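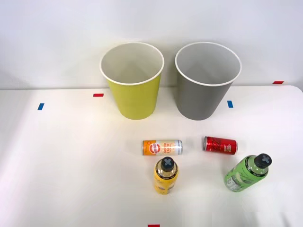

HOME & WORK

The Office Bin Gets a Second Look

By Dymphna Egan

For most of the time I worked in offices, the bin was black, lived under the desk and took everything. Coffee cups, cans, staples and lunch all went into the same bag. Recycling happened somewhere else in the building, usually beside a copier, in a blue box that filled up with paper nobody had flattened.

Wilson Taipe wants the bins out where people can see them. He runs the workshop side of Pluvura, a small design studio that plans break rooms and shared kitchens, and he has spent a good part of this spring on the question of where a person puts an empty drink can. He thinks the answer depends mostly on color and on what the bin looks like from a few steps away.

The pair he is working with now could be mistaken for giant paper cups. They taper from a wide round mouth to a narrower base, and each has a thin rolled white lip and a white inside. One is a yellow-green close to chartreuse. The other is a plain medium gray. Side by side on a white table, with a couple of slim aluminum cans lying in front of them, they look like something left over from a very large picnic.

"People get the shape right away," Taipe says. "They see a cup, and they know roughly what sort of trash we mean. Then they have two colors to choose from, and that is where it gets harder."

In his plan, green takes drink containers and gray takes the rest. He would like to do without signs. Leidy Mosquera, who handles the accounts that Pluvura has with office tenants, would like signs, and large ones. The two of them have been having this argument since they began work on the Jovel building, a former shirt warehouse now divided among 22 small firms.

Mosquera's position comes from standing in kitchens. At Jovel she spent six mornings in the shared kitchen on the second floor with a cup of tea and a notebook. She saw people walk up with a can in one hand and a phone in the other and drop the can into whichever bin was closer. She saw one man hold a can over the green bin, look at it, and put it in the gray one. When she asked him about it, he said the green one looked clean and he didn't want to be the first.

"You can't fix that with a nicer color," she says. "You can put the word CANS on it."

Taipe's reply is that the signs in the old kitchen had been up for seven years. They listed everything each bin would take, in small type, and had been laminated and then partly covered by a poster for a bicycle sale. He took them down in an afternoon. By his account, no one asked where they had gone.

They have agreed on a few things. The bins should stand together, with only a small gap between them. In the first layout they were at opposite ends of the counter, and whichever one was near the door filled up by noon. They should also be open. Swing lids get dirty, and people who don't want to touch a lid will set a can on top of it. An open mouth does let out a smell, and it means the bags have to be changed more often, which the cleaning contract at Jovel did not allow for until Mosquera had it changed in May.

The white inside was harder to agree on. It shows every drip. Ha-neul Noh, who cleans the second and third floors, was against it when the idea first came up. She has since changed her mind, with conditions. A white lining lets her see when a bag has leaked, and she can wipe it out before it dries. She does not want white on the outside, and she wants a bin that is light enough to carry to the sink in one hand. She also asked that the bins not be pushed tight against the wall, where splashes end up on the paint.

Noh is the one who raised the matter of liquid. Most cans that come to her are not empty. There is a mouthful left, sometimes more, and by the end of the day it has run to the bottom of the bag. Her suggestion was to put the bins beside the sink and leave the rest of the counter clear. It cost nothing and has been done on three floors. She says the bags are lighter.

Nilton Cuervo, whose printing business takes up the back of the ground floor, has his own system and does not plan to give it up. He keeps a cardboard carton for cans and drives it to the Mamani scrap yard when it is full. The money goes into a jar, and the jar pays for pastries. He was polite about the new bins when Mosquera showed them to him. He asked if the green one came in a larger size.

For anyone setting up bins at home or in a small office, the Pluvura group's advice is short. Buy two of the same bin in two colors you can tell apart in poor light. Set them next to each other, near a sink if there is one. Pour out what is left in the can before you toss it. Check your local rules on crushing, as some sorting centers prefer cans whole. Give it around a month before you change anything, and if you do change something, leave the colors alone.

Presungate, the firm that manages the Jovel building, has asked for the same pair on the remaining floors. Taipe and Mosquera are still settling the matter of the signs. The latest version has a single word on each bin, set low on the front, in letters that Mosquera considers too small.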